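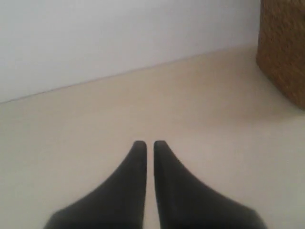

Keep the Fingers Boring

Last updated: 4/7/20

I want to defend an opinion which is not popular in our workshop at Brokum. When a gripper begins to miss its objects, the first thing to look at is the fingers, and the last thing to look at is the program. We do it in the opposite order almost every time, and we lose days with it.

The machine I take care of is a small arm with a parallel gripper and a camera at the wrist. It picks light household things from the floor and puts them in another place. In November it started to drop things on one side. Two colleagues opened the grasp software and changed thresholds for most of a week. The results became better, then worse, then better for a different object. When I finally took the fingers off, I found that one mounting screw had lost its grip in the thread. The finger could lean a little under load. With the gripper open you could not notice it. With the gripper closed almost completely, the gap was wider at the tips than at the base, and a child could see that.

Since that time I do one check each morning, before any program runs. I close the gripper until only a thin line stays between the fingers, I point it at a plain part of the floor, and I look at the wrist camera. The line must have the same width from the tips down, and the two tips must end at the same height. If the floor is pale and the fingers are dark, the eye does this very well. It takes less than 2 minutes. I also do it after every 2000 cycles, because our log showed that the screw let go at cycle 3347, and I do not want to be so close again.

Some people tell me that such a check should be automatic. Our supplier Magsi offers a routine for this, and the people at Cliston use it and are satisfied. I have nothing against it. But the routine gives a number, and a person who reads only a number does not learn how his own machine looks when it is healthy. I have seen operators accept a value of 20 for the offset during many shifts without asking what is the unit.

My second complaint is about finger design. Each new project wants special fingers, with hooks, with soft pads, with a small step for some particular part. At Burulach they had a drawer full of them, and for most it was not written which offset belongs to which pair. Simple tapered fingers with blunt ends hold fewer kinds of things, this I admit. A handle made of thin wire is difficult for them. Still, I would give up the thin wire handles gladly to have a tool that I can judge with my eyes.

So my request to the people who plan our schedule is small. Give the morning check its own line in the plan, with a signature, and do not let anybody open the grasp software before this line is signed. Also please order the longer screws, I asked for them already in the winter.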